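Visit report: Nurnmont open afternoon, Kastville

Nurnmont opened its handling lab in Kastville to visitors on a Monday in February. The afternoon ran from 2 pm, in groups, with a short talk first and then time at the benches. I went to see how they record hand-guided gripping work, and to look at the state of the tools after a long run of use.

The talk covered the Zaltero project. An operator holds a gripper with a camera on it and does a household task by hand. The recordings are then used to train an arm to do the same task. Nurnmont plans 1,000 recordings per task and had finished 26 tasks by the time of the visit. Each recording is checked the next morning by a second person, and any with a dropped object is marked but kept. I asked whether the failed attempts were of use in training. The reply was that they had not yet tested this properly.

The part of most interest to me was the fingers. They are dark green, with a separate gripping pad on each holder and brass-coloured grommets in the linkage arms. The body of the tool is the same for every task, and only the pads are changed. Pads are logged by the number of recordings made with them and are due for replacement at 200, although the staff said that this slips when a session is going well. 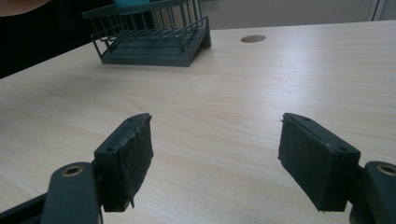
Gripper fingers open over the desk, with the wire rack behind. Note the frayed edges of the pads.

Wear of this kind matters more than I had expected. A torn edge can catch on thin items, and it also changes what the camera sees close to the contact point. Nurnmont does not correct for it. The view taken there is that an arm in normal service will have worn pads too, so the training material should include them. I would have liked to see figures for new and worn pads side by side. None were offered.

Visitors could try the tool at one of the benches. It is lighter than it looks, but the wrist tires quickly, and I found it hard to judge the closing force. Operators work in sets of 4 recordings and then rest.

The second room held the Mwakalinga arm, which runs the trained tasks. It was down for a cable fault during our slot, so we were given a recorded run on a screen instead. The later group may have had better luck.

Parking is at the rear of the building. Allow extra time for signing in, as there was one desk for all groups and the queue reached the stairs.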